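Novero Countertop Manipulation Kit
Research edition, with the Mimitz contact controller 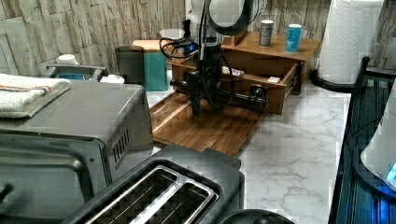
Reading time: 3 min

The Novero kit is a single-arm platform for testing manipulation methods on kitchen counters that have not been cleared. It is supplied with the arm, the gripper, a control computer and the Mimitz controller in source form. It is sold to university and company labs and is not certified for home use.

Method

Mimitz splits each motion into an approach and a contact phase. In the approach phase the arm follows a planned path and the gripper is brought to a hover point directly over the target surface, tip down. The contact phase starts from that point. Downward speed is limited, and the controller watches joint torque for the first sign of touch. When touch is detected, the height of the surface is written back to the scene model and the grasp or push is planned again from the new value.

The second planning step is the main difference from the earlier Dunmore controller, which planned once and relied on the camera estimate of height. Trays with a raised rim were the usual failure case for Dunmore. The tip would meet the rim early, the controller would read this as the floor of the tray, and the grasp would close on air.

Result

The controller was tested on tray and drawer tasks with toasters, cans, canisters and other ordinary items left on the counter. Of 884 trials, 861 ended with the target surface found and the planned contact made. Of the remaining trials, 14 were stopped by the torque limit during approach, most of them after a cable loop caught on the arm's own housing. The others were height errors on the rim. Trials were not repeated or removed after a failure.

Fatemeh Alipour, who led the tests, notes that glossy stone counters and smoked glass still give poor depth readings. Mimitz tolerates this in the vertical direction only. Sideways error is passed through to the grasp uncorrected.

Supplied software

Mimitz controller, source and build files
Itus log viewer, for replay of torque and joint data
Trial logs from the tests described on this page

Notes for buyers

Leave slack in the cables at the upper joints and check the routing before each session. The hover height is set in the task file and should be raised for trays with tall rims. Labs that already run Dunmore can keep their task files — the hover height field is the only addition.

The software license covers 3 control computers per kit. Further licenses are quoted on request.

Page updated 22/01/2024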